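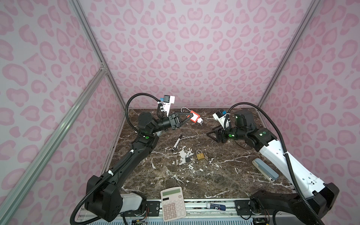

Search the help pages Go All topics Newest first

Small padlocks, small keys, and which goes with which?

Posted 15 Apr 2021 in Sheds, Lockers and Storage

Hello all! I've finally got going on the big desk sort-out I've been promising myself and I'm having a lovely time with it, but the padlocks have me beaten. I have a red plastic one with a metal shackle (the sort they use at work for locking off machinery), a dark grey one and a little brass one, plus several more in the drawer underneath. The red one has its key in, and there's a small key lying next to the brass one which I think is right for it. The grey one I'm not at all sure about. Every other key I own is in a biscuit tin with no labels whatsoever.

What I'd love is a system. I want to be able to go to the drawer in May, when the allotment shed goes back into use, and pick up a lock and the right key without trying all of them. Do I keep the key in the lock? Tie it on? Number them? I've got a black marker pen and I'm itching to use it, but I'd rather hear from somebody who's done this before I start scribbling on brass.

Also, is the red plastic one any good for the shed, or should it stay indoors? I do like the colour!

Pluratetti

Whitlock

Oh, I love a key tin! You're going to enjoy this.

Start with the locks and leave the tin alone for a minute. Put every lock out on something flat with a good bit of space between them, then work through the tin one key at a time. Most small padlock keys can be ruled out by eye: hold the blade up to the slot and you'll see if it's too wide or the grooves run the wrong way. Don't force anything. A key that goes in halfway and stops isn't yours, and a thin one will bend before you know it.

When you get a match, turn it and pull the shackle, then close it and do it again. I've had locks that opened sweetly once and then sulked for a week. If the key goes in but feels gritty, a puff of graphite powder does wonders. I stay away from cooking oil and thick grease, they gum up lovely little locks something rotten.

For the labelling, I number everything. Same number on the lock and on the key tag, and then a list on a card in the drawer saying what each number is for. Marker will go on brass but it rubs off with handling, so I put a dot of nail varnish on the base of the lock and write the number on a paper tag tied to the key. If you want it permanent you can get number punches, and they're terrific fun, but practise on scrap first.

I did mine two winters ago and ended up with 7 locks that worked and 9 keys that fitted nothing. Off they went to the scrap metal bin and I haven't missed a single one.

One more thing! Plenty of small padlocks come with two keys. If you find both, keep the spare somewhere else entirely. Mine hang on a hook inside the airing cupboard.

Skellura

Agree with the numbers. Don't write the name of the place on the key tag though. "Shed, plot 5" is very handy for whoever picks it up off the path.

Check if there's a code stamped on the lock or the key as well. One of mine has 2633 on it and the locksmith in town cut me a new key from that alone, I was thrilled. Copy any codes on to your card and keep the card indoors.

Fudus

The red one sounds like a safety lockout padlock. We use them at work and they're great for what they're meant for, which is hanging on a switch or valve so the thing can't be turned on while you've got your hands in it. It's there to be seen as much as anything. I wouldn't trust a plastic body on a shed, a decent pair of cutters would make short work of most of them. Lots of them also hold on to the key until you lock it again, so if yours won't let go of the key while it's open, it isn't broken, it's made like that. Do check it didn't come home from your workplace by accident, ours get signed for!

Brass is a good choice outdoors as the body won't rust, but look at the shackle, it's often steel and that can go. A tiny one is better on a toolbox or a cash tin anyway. For a shed I'd buy something chunkier with a closed shackle and a proper hasp bolted through the door.

And yes to the marker pen, on the tags. Let us know how the tin turns out.

Pluratetti

Thank you, this is brilliant! Tags cut, string found, nail varnish borrowed. The red one is staying in the drawer. I'm off to tip out the tin.

Related in Sheds, Lockers and Storage

Padlock frozen shut, is de-icer safe?
Best way to fit a hasp to a thin shed door
Combination padlock, forgotten the number
What to do with old keys
Drawer dividers that don't slide about
Getting marker pen off brass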